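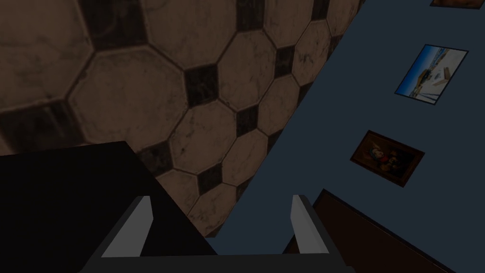 Tokholm steam mop: four months on a tiled floor

I bought the Tokholm to replace a string mop and bucket. Our downstairs is tiled right through, and the grout had been getting on my nerves for years. It cost 84 pounds with one pad in the box. Spare pads come in a pack of 4 and are worth ordering at the same time, as one pad won't get you round a whole ground floor.

Setting it up

The handle comes in two parts and clicks together without tools. The tank lifts out from the back and goes under a normal kitchen tap. From cold it took 102 seconds to make steam, which is slower than the box says but fine if you sweep while you wait. The cable reaches across our kitchen but not into the hall, so I have to change sockets halfway.

On tiles

Day-to-day dirt comes up in one pass. Dried tea and muddy paw prints need two, with the head held still for a few seconds on the worst bits. The head is flat and fairly wide, so it glides over sunken grout lines and doesn't get right down into them. I still do those by hand with a stiff brush twice a year.

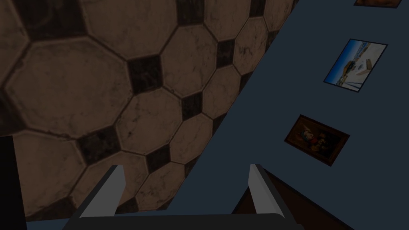

Octagonal tiles with small dark square insets. A pattern like this has a lot of grout lines to keep clean.

Patterned floors hide streaks well. On the plain pale tiles in our bathroom I could see faint lines after the first few goes. They stopped once I had washed the pads without fabric softener.

Check what your floor is made of before you buy. The leaflet says not to use it on unsealed stone or waxed wood, and I would take that seriously.

Noise and weight

It hums and clicks a bit when the pump runs. It is heavier than the Nalluvau I borrowed before buying, and my wrist notices on the stairs. The Nalluvau has a smaller tank and needed filling twice for the same area. 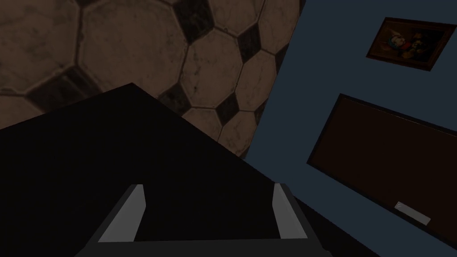 What I don't like

The pad is held on by two thin strips of hook tape, and one has started to lift at the corner. There is no lock on the steam trigger either, so you have to keep squeezing.

Would I buy it again?

Yes, at this price. If you have mostly carpet I wouldn't bother.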